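How I give a floor a proper going-over (and what I've stopped bothering with)

I've had three messages this month asking how I do my floors, which is the most exciting thing anyone has asked me since the great oven door post! So I'm writing it all down in one go. It works for a hard floor or a carpeted one, you just swap a couple of steps, and I'll say where as we go.

What you'll want
A broom or a hoover (or both)
A dustpan with a rubber lip
A flat mop with at least two washable pads
A bucket, warm water and a little washing-up liquid
An old toothbrush
A dry towel you don't love

I use a Raltell flat mop, mostly as it was on offer, and any flat mop will do the job. My last one was a string mop and I spent more time wringing it than mopping.

Step 1. Get things up off the floor
Bags, shoes, the extension lead, the box you were going to take to the loft in October. Anything light goes on a chair or the bed, and anything heavy gets pushed to one end so you can do the other end first. I used to put things back in their proper places as I went and it took all morning, because I'd find a drawer that needed sorting and that was me gone. Now it all goes in one heap and gets dealt with afterwards.

Step 2. Dry first, always
Sweep or hoover the whole lot before any water comes near it. Start at the far corner and work back to the door. Go along the skirting with the narrow nozzle, slowly, and then do the middle. If you're on carpet, go over it one way and then again crossways. The second pass always brings up more than I'd like (dog hair, in our case, and she's not even a big dog).

Do under the radiator too. I know. A ruler with a sock over it is the best thing I've found for that.

Step 3. The marks
Have a crawl about and look for the sticky bits and scuffs. On a hard floor, a damp cloth held on the spot for a minute softens most of it, and then it wipes off without any scrubbing. Dark scuffs from shoes I rub with a clean dry cloth first. On carpet, blot, don't rub, and press the towel down hard with your foot at the end to lift the damp out.

My neighbour Bożena Górecki swears by white vinegar for everything. I'd leave it alone on stone or anything waxed, and do a test patch behind the door if you're not sure what you've got.

Step 4. Mopping
Carpet people can put the kettle on for this one. Everybody else, squirt a tiny bit of washing-up liquid into the bucket, and I do mean tiny. Too much and you get that dull film that shows every footprint. Wring the pad until it has stopped dripping and work in strips about as wide as your shoulders, going backwards towards the door. If your floor is wood, get the pad drier still.

Swap the pad when it looks grubby. I do it halfway through whatever it looks like, and then I never have to decide.
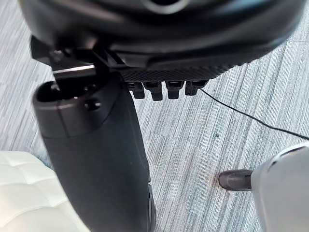
Then go round again with a pad dipped in plain water. It's quick, and it was the thing that sorted out the tacky feel I used to get under my socks. Open a window if it's not chucking it down and stay off until it's dry. I do mine on a Tuesday before I go out, so the temptation isn't there.

Step 5. Edges and corners
Toothbrush time. Run it along the join by the skirting and into the corners, then wipe up whatever you've loosened. I only do this every few weeks and I don't think you need it more often than that, unless you've got toddlers and porridge.

Step 6. Putting it all back
Wipe the bottoms of chair legs before they go down again. If you use felt pads, check them now, as they collect grit and then drag it about. And have a look through that heap while you're at it! Last time half of mine went straight out to the car for the charity shop.

Rinse the mop pads before they go in the wash, and leave out the fabric softener or they won't soak anything up.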